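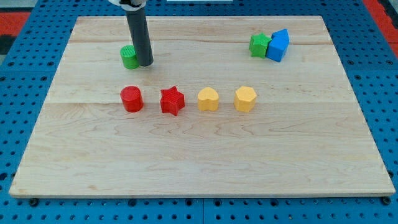

Plastic shape blocks on a maple board.

Speaker notes – "The Voice on the Phone: How Small-Town Swindles Work"
Ülle Grigaitė, evening talk at the Jirnitz reading room

Start slow. Let people find their seats, then go straight into the Keogh case, no introduction.

The man at the door

I love starting with this one, because everybody in the room will think they'd have seen through it. A man in a clean gray suit knocks at a house in Nelelden and asks the widow who lives there whether her late husband ever mentioned a debt. He hadn't. Good news, then! The debt is owed to him. There is an inheritance sitting in an office in the city, it has been sitting there for years, and the man (who gives his name as Keogh) would be glad to get it released. There is only the small matter of a stamp fee.

Pause. Ask: who would have paid?

Hardly any hands, usually. Then tell them what he did first. He asked for a glass of water, admired the pear tree, and knew the husband's nickname. He'd picked that up at the cemetery, where it is carved on the stone. Ask again. More hands go up the second time and it's my favorite moment of the evening.

She paid the stamp fee. She paid a courier fee. In all he came back seven times, and on the last visit he brought cake.

What the court heard

Keep this part quick, the details are in the handout.
– He was arrested in June, at the bus station, with two phones and a notebook.
– The notebook had names, pets, church days, and who had sons living abroad.
– He pleaded guilty to fraud. The "Keogh" identity was made up.
– The widow spoke for herself in court and she was magnificent. Read her line aloud, slowly: "I was not stupid. I was polite."

Leave that hanging. Drink some water.

From the doorstep to the phone

Now the Vireo calls. Same trick with different shoes on! The caller says he is from the Vireo security desk, that your savings are being emptied as you speak, and that an officer is standing next to him. You even hear the officer. You hear a radio crackling. One man in Jirnitz told me he stood up when the "officer" came on the line – stood up, in his own kitchen, in his slippers.

There was no Vireo security desk. The two callers worked from a rented apartment, and the radio was a recording on a loop. I have listened to one of the calls all the way through and it's an amazing piece of theater. Say so, it's fine to say so. People relax when they hear that the thing was well made.

Play the clip here if the speakers are working. If not, do the voices (do the voices anyway).

Points to bring out:
– He never lets the line go quiet.
– He tells you not to talk to your family, "for their safety".
– He says thank you a lot.
– The amount goes up only after you've said yes to something tiny.

What the police clerk taught me

I spent a long afternoon in the records office when I was putting this talk together, and the clerk there reads these reports the way other people read mysteries. She pointed out how often the same sentence turns up: "I had a strange feeling, but he was so nice." She underlines it in pencil. Once you start looking for it you find it all over the place, in reports from before there were telephones in most houses around here.

So, to the audience: when the strange feeling comes, hang up or close the door. You can be rude for one minute. Call your daughter, call the neighbor, look up the number yourself and call the bank back. A real bank clerk will not mind one bit.

And please report it, even if you lost nothing, even if you feel silly. In the Vireo case it was a woman who hadn't paid a cent who remembered the street noise behind the voice, a tram bell, and the search for the apartment began there. I get goosebumps every time I tell that.

Questions

Leave plenty of time. Somebody always has a story of their own, let them tell it standing up if they like. If the question about getting money back comes up, the short answer is: sometimes, and faster if you call the same day. Victim support leaflets are on the table by the coats.

Lights off in the back room before locking up. Key goes through the mail slot.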